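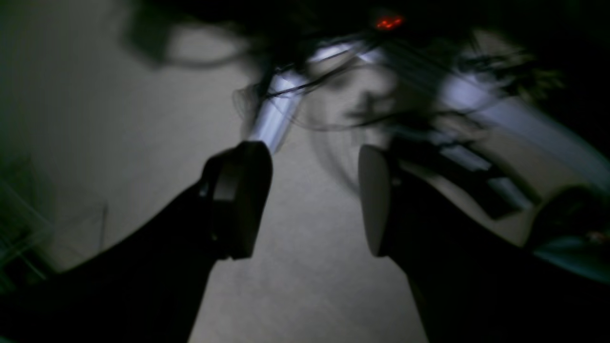 Wrist view, cables everywhere, one pad black and one grey.

Workshop log > Two-arm build > Diary

Sunday, May 31, 2026
Posted by the Suta bench

Long day. Writing this fast before I forget which things I changed and in what order, as I did last time and paid for it.

Started on the wrist view. Still far too smeary when anything moves. You can tell there are cables and you can tell there are fingers, after that it's guesswork. Red light up at the top is just a couple of little dashes of glow, no use for reading anything. Tried a shorter exposure, picture went nearly black. Put it back. Needs more light over the floor side, and I've been saying so for weeks. Lamp on the list. Again.

Grey pad against black pad though — I like it. Easy to tell left finger from right finger even in the worst of the blur. Was going to get a matching black one from Zadness and now I don't think I'll bother. Saves the postage.

Cables. Spent the whole of the morning on cables, more or less. The loops hang too near the fingers when the wrist turns over and I don't trust them. Cut the old ties off, re-routed the lot up the back of the forearm, put new ties on, moved the arm through its range by hand, found one tie was biting at the elbow, cut that off too. Then did it all a second time with more slack. Used up most of the bag of ties. The spiral wrap from Laitinen would be neater but it's stiff stuff and the wrist motor is weak enough as it is.

Tea. Toast. Back out.

Then the software, ugh. The joint limits file had got overwritten at some point, no idea when, and the right elbow thought it could go 40 degrees further than it can. Found out by listening to it. Horrible noise, hand on the switch, no harm done I think. Put the old numbers back from the notebook and wrote them on a bit of card as well. Must keep a proper copy somewhere that isnt the same machine.

The log says 2,652 lines of dropped packets since I turned logging on. That sounds dreadful but nearly all of it is from the one bad connector which I swapped on Thursday. Cleared it, will look again tomorrow and see what it climbs to. 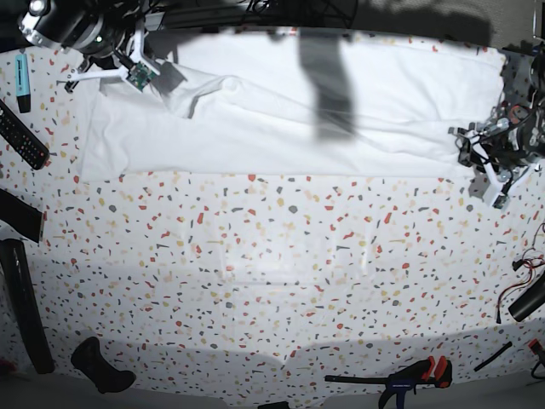

Folding is what I want out of this build, always has been. Not fast, not pretty, just two corners brought over to meet two other corners and left there. I've gone for the big white towel because it's thick enough for the fingers to find, and because the tea towel kept sliding about. Trouble is the speckled table. White towel on white table with red and mustard chips all over it, and the edge finder goes for the chips. Straight bottom hem, it gets. The ruckled bit by the right arm, where the crease stands up, it doesn't know what to do with at all. And a shadow across the towel counts as an edge too apparently. Might try a plain dark cloth under everything. Might just dye the towel.

Ran the reach test with both arms, slow speed. Left arm good, goes where it's told. Right arm comes in a touch high every time, same amount, so that's calibration and I can fix it. Did the table corners with the pointer, twice. Got different numbers twice. Third go I took the average and called it done, which I'll regret.

Also must clear the bench properly. Clamp, remote, highlighter, half the wiring, all living on the same table as the thing I'm trying to teach. The clamp has a home on the wall and it never goes there.

Grip force next. Started at 200 on the setting and it pinched so hard the linkages bowed. Down to 80, better. Any lower and it lets go as soon as the towel drags. Want to try something softer on the fingertips, maybe a slice of the foam from the Grallville kit box, it's been sat on the shelf doing nothing. Cut two bits ready. Glue is past it's best so will need new.

Thought about the linkages as well. White printed ones are holding up fine but there's play in the pins now, you can feel it if you waggle them. Thicker pins or reprint with tighter holes. Reprint probably. That's an overnight job and I haven't got the filament so it'll wait.

Want one clean fold by September. Just the one, start to finish, me not touching anything. Feels possible tonight, didn't at lunchtime.

To do:
lamp
filament, glue
dark cloth
back up the limits file (!!)
right arm calibration again, properly, when not tired
check log count in the morning

Hands smell of flux, going in. Power off at the wall, checked it, went back and checked it agian.

3 comments | 7 shares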